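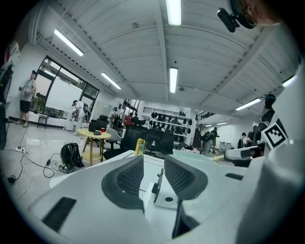

Joris Verstraete wrote in response to the September entry that a shared workroom should be cleared at the end of each day, and that any bag left on the floor overnight ought to be treated as lost property. His comment was courteous and detailed, and it deserves a fuller answer than the comment section allows.

The position taken on this blog remains that a large open room is best kept in order by deciding where things rest during working hours. A full clearance each evening moves the difficulty to the following morning, when everyone unpacks at once and the same bags return to the same stretch of tile. I kept to such a rule for 3 months in the Lunton building and found that the floor at midday looked much as it had before.

Bags are the first matter. A backpack set down beside a table is within reach of its owner and in the way of everybody else. My preference is for a row of hooks at shoulder height, placed along the wall that receives the least foot traffic. Readers who rent and may not drill will find that a freestanding coat rail does the same work, provided it is weighted at the base.

Cables are the second. A power strip should stand against a wall, and leads that must cross open floor should do so along one agreed line, preferably under a low rubber cover. I purchased six metres of cover for the Hirnovska rooms and have had no cause to regret it. The colour should differ from the floor; grey on white tile is satisfactory.

Small round tables present a particular problem. They are pleasant to sit at and they suit a cup and a notebook. Once a monitor is added, very little usable surface remains, and the cup is generally placed where an elbow will find it. Humaira Bukhari has suggested a separate ledge for drinks — a narrow shelf at standing height — and I intend to try this before the end of the year.

Windows should be left clear. Daylight and a view of greenery do a good deal for a room lit by fluorescent tubes, and a chair beneath a window soon becomes a place to pile coats.

Mr Verstraete also asked what the rail and the hooks had cost. The total was $566, including delivery, of which the hooks accounted for $40. I have kept the receipts and will post the measurements of the rail once I have checked them against the wall at Khattak, where the skirting board is deeper than usual.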